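# The basket by the door

Rafia Orakzai sells baskets from a narrow shop in Prilcombe, and on a Saturday morning she spends more time talking people out of large ones than selling them. Customers come in wanting something the size of a bath. Most go home with one they can lift in one hand.

"A big basket turns into a bin," she says. "You stop knowing what's at the bottom."

Her stock comes from three weavers, and she has 142 pieces on the shelves in August, her slowest month. The best sellers are the shallow ones with a rounded rim. They go on hall tables and windowsills and the ends of worktops, and they fill up with whatever the house throws off during the week: keys, dog leads, batteries, a child's ball.

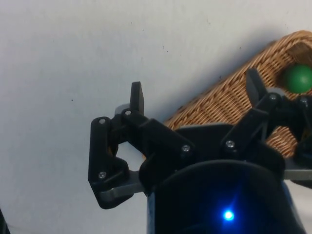 What size of basket should you buy for small toys?

Choose one shallow enough that a child can see everything in it without tipping it out. If the toys are heaped above the rim, use a second basket and keep it in another room.

Ehsan Minhas has 4 of them in his flat in Atby, where he looks after his two grandsons after school. He used to keep their things in a wooden chest. The boys would empty the whole lot on to the floor to get at one car, and he would put it all back at bedtime. Now each basket has its own place, and the one for balls lives by the back door. Marbles are kept in a jar, on a high shelf.

Wicker needs little care. Orakzai brushes hers with a dry paintbrush to get dust out of the weave, then wipes them with a damp cloth and leaves them somewhere airy. She keeps them away from radiators, which make the strands brittle. A broken strand can be trimmed with nail scissors and tucked back in, and she will show anyone how if the shop is quiet.

Eleri Gwynne, one of the three weavers, is less gentle with her own. Hers have held pegs, onions and seed packets, and one has been out in the porch for years. It has gone darker on the side that faces the street. She has no plans to replace it.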